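Lab 3: Two-arm sorting of footwear

Each team records 24 runs of the sandal task. Start positions are drawn from the Idora sheet – do not reuse a layout within a session. Log the first contact point on the strap for either arm.

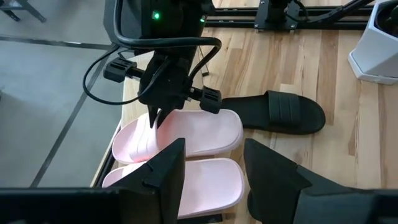 Fig. 2. Wrist view. The other arm's fingertips at the strap of the upper pink sandal; black sandal to the right.

A run counts as failed if both grippers close on the same strap, or if a sandal leaves the table. Keep failed runs in the log and mark them F. Reports are limited to three pages and go to Victor Urio before the December review.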